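Subject: Re: [atinga-list] Small lockable drawers for stacking sets
List: atinga-list (materials, storage and repair for play and learning rooms)

On an evening in November, someone at the Vumthorpe center wrote:

> Hello all,
>
> We are moving our hands-on materials out of the big closet and into the room where they get used. The closet is down a hall and things come back to the wrong shelf or don't come back. What I would like is something small with drawers that can stand on the desk itself, and that locks, because the room is open to the building after 4.
>
> The things that give us the most trouble are the disc stackers. The posts live in one place and the discs in another, and the discs roll. We have had them in shoe boxes, in zip bags and in a coffee can. The zip bags were the best of those but they split at the corners.
>
> I have been looking at the small office cabinets, the kind sold for papers and stamps. My questions:
>
> Are the drawers deep enough for anything that isn't flat?
>
> Does one lock do the whole cabinet or only the drawer it is on?
>
> Do they slide around on a desk when you pull a drawer? Ours is a smooth desk and I can picture the whole thing coming forward.
>
> Also, if anyone has a good way of telling whether a disc set is complete without laying it all out, I would be glad to hear it. We had a set go out short last month and it was a week before we knew.
>
> Thanks for any help. We can spend some money on this but not a lot.
>
> Vumthorpe

Hello Vumthorpe and list,

We went through the same thing at Tivgate, so I can answer most of this. We have one of these cabinets in use and a second on order.

Ours is the Votska three-drawer in white. It cost us $37 with shipping. There is a larger one with five drawers, but it does not lock and it takes up too much of the desk. I measured before ordering and I would advise you to do the same. We wanted it to stand toward the back and leave the front of the desk clear for work, and the three-drawer does that.

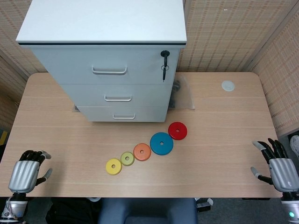 The three-drawer cabinet on our light desk, key in the lock, with the stacker discs out in front.

On depth. The three drawers are all different heights. The top one is tall, the middle one is shorter, and the bottom one is shallow. This matters more than I expected when it comes to deciding what goes where. I had planned to put the discs in the top drawer and keep paper in the other two. After a couple of weeks I switched it. The discs lie flat in the bottom drawer in a single layer and you see them all the moment you pull the handle. In the tall drawer they ended up on top of each other, and the small ones went underneath the large ones and into the back corners. The top drawer now holds the posts and the wooden blocks, and the middle one has the picture cards and the lacing cords.

If your discs are the thick foam kind, check them against the bottom drawer first. Thick ones may have to go in the middle.

On the lock. It is at the upper right of the top drawer's front. On our model the lock only holds the top drawer. The seller's page says "lockable cabinet" and lets you think otherwise. I wrote to ask before ordering the second one and they confirmed it. For us that is fine. What we want locked up is anything small enough to worry about and anything expensive, and both fit in the top. If you need everything closed off after hours, this is the wrong cabinet, and you would want one with a bar down the side or a box that shuts over the whole thing.

It comes with two keys on one small metal ring. Take the spare off the ring and put it somewhere else. We left ours together for far too long. With one key in the lock and the other hanging from it, both go missing at the same time, and the locksmith in our town wanted more than half the price of the cabinet to open a drawer. We now keep the spare in an envelope in the front office with the cabinet's key number written on the outside. The number is stamped on the lock and on the key, so copy it down the day the cabinet arrives.

On sliding. Yes, it moves if it is empty. Ours is on a smooth desk too, the pale wood-grain kind with rounded corners, and the first morning it came forward an inch or so each time the top drawer was pulled. Filling the drawers helped a good deal. What stopped it completely was four rubber feet from the hardware store. Get the stick-on ones, clean the bottom of the cabinet with rubbing alcohol, stick them on, and let it stand overnight before you put any weight in. Do not use the felt kind. They make it worse.

The handles are bars mounted across the front of each drawer near the middle, and they are easy to get hold of. I mention it because the cabinet we looked at before this one had only a lip along the bottom of each drawer, and people with stiff hands could not open it. The bar can be pulled with a couple of fingers or with the side of the hand. If you have people in the room who find small knobs hard, that alone may decide it.

One thing about placement. Our desk has a round cable-hole cap set into the top, in the back on the right. The cabinet stands to the left of it. If you have something plugged in at the desk, leave room there or you will be shifting the cabinet every time a cord has to go through. You will not want to shift it once it is full and has its feet on.

Now the discs. You asked how to tell if a set is complete without laying it out. I don't have a way. What we do is lay it out, and it is quick enough that I stopped looking for something better. The discs go down on the desk in one row, touching or close to it. Ours are yellow, lime green, orange, blue and red. Going from yellow up to blue they get larger, with very little between the yellow and the green, and blue is the largest of all. The red is a bit smaller than the blue. We put the red at the far end and leave it there. Some people want to move it to its place by size, and that is fine for playing with, but for checking we keep the same color order every time. If everyone lays them down the same way, a gap shows up right away even to someone who doesn't know the set.

I taped a strip of card inside the bottom drawer with the colors written in that order. Write the color names out in words. The first strip I made had marker dots on it and the yellow and the lime green looked nearly alike by evening under the ceiling lights. The same goes for the discs themselves. The yellow and the green are so close in size that if you are sorting by feel you will mix them up, so sort those by color.

Check the center holes while the discs are out. Ours are small, and the post is a fairly close fit. Modeling clay gets into them, and then a disc stops halfway down the post and people force it. A cotton swab and warm water takes care of it. A dried-in plug can be pushed out with a pencil, from the back. I do this every 17 uses or so by the sign-out sheet, which is simply where the page ends.

On bags. I agree with you that zip bags split. We still use clear plastic bags for the odds and ends that don't belong to a set, and they stay on the desk next to the cabinet until somebody has time to sort them. I would not put the discs back in bags now that they have a drawer. It was one more thing to open, and they always got pushed in with the air still inside so the drawer would not shut.

Labels: we tried the printed kind with the clear cover and they peeled off the drawer fronts. The surface is smooth and I think it has some kind of coating. Plain masking tape has held up better. It looks worse. On the second cabinet I am going to try tying a tag to each handle.

What I have not worked out is noise. The discs rattle when the bottom drawer is pulled fast, and we have one person in the room who finds it hard to take. A piece of shelf liner cut to fit helped some. I was told cork sheet is better but I have not been able to find it thin enough to let the drawer close over the discs. If anyone on the list has lined a shallow drawer with something quiet, please write and say what it was and how thick.

To the person who asked in the other thread about the Votska 3000, that is a different line and it is made for hanging files. It stands on the floor. I have not used one and can't tell you anything about the rails.

Vumthorpe, if it would help, I can send you the inside measurements of all three drawers. I will have the second cabinet unpacked by the end of the month and can measure it before anything goes in. Tell me how wide your largest disc is and I will see whether a full set lies flat.

Tivgate materials room

--
You are receiving this because you are subscribed to atinga-list.
Please trim quoted text when replying to a long thread.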